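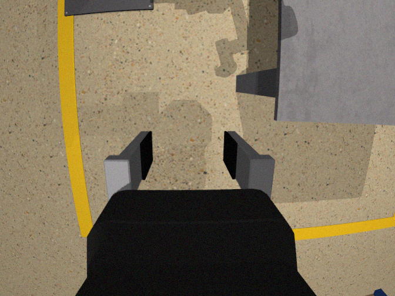

Pallet delivery to a house with a gravel drive, who moves it inside?

Posted by Agathe Gautier

I ordered floor tile from Plaltance for our kitchen and back hall. It comes on one pallet and the order sheet gives the weight as 500 kg. The checkout page says "curbside delivery" and nothing else. We have a gravel drive with a slope near the top, and the garage is at the end of it.

The carrier is Wandale. I called them and was told the driver will "do what he can," which doesn't help me plan. I paid $191 for shipping and thought that would cover getting it to the garage door. Do I need to be home to sign? And if some boxes are broken, do I refuse the whole pallet or only those boxes?

Kerttu Pesonen
15 August 2025

Curbside means the pallet comes off the truck on the liftgate and is set down at the edge of the road or the end of your drive. Anything past that is up to the driver. A pallet jack won't roll on gravel, so I would plan on it staying at the street.

Call Plaltance, not the carrier. The seller booked the delivery and only the seller can change it. Ask two things: is a liftgate included, and what would it cost to switch to a service that brings it to the garage. Do this before the pallet leaves the warehouse. I had to change an order in March after it shipped and it added 5 days.

You do need someone there to sign. Look at all four sides before signing. If the wrap is torn or a corner is crushed, write that on the delivery receipt in plain words and take photos. "Subject to inspection" usually isn't enough. I would accept the pallet and claim for the broken boxes — refusing all of it means waiting for a whole new shipment, maybe from a different batch with a slightly different shade.

Have a tarp ready in case it sits out overnight.

tilesetter_ahonen

We carried 18 boxes up a drive like that with a hand truck and two sheets of plywood. Lay one sheet down, roll onto it, move the other one ahead. Slow but it works. Don't stack the boxes flat in the garage, stand them on edge.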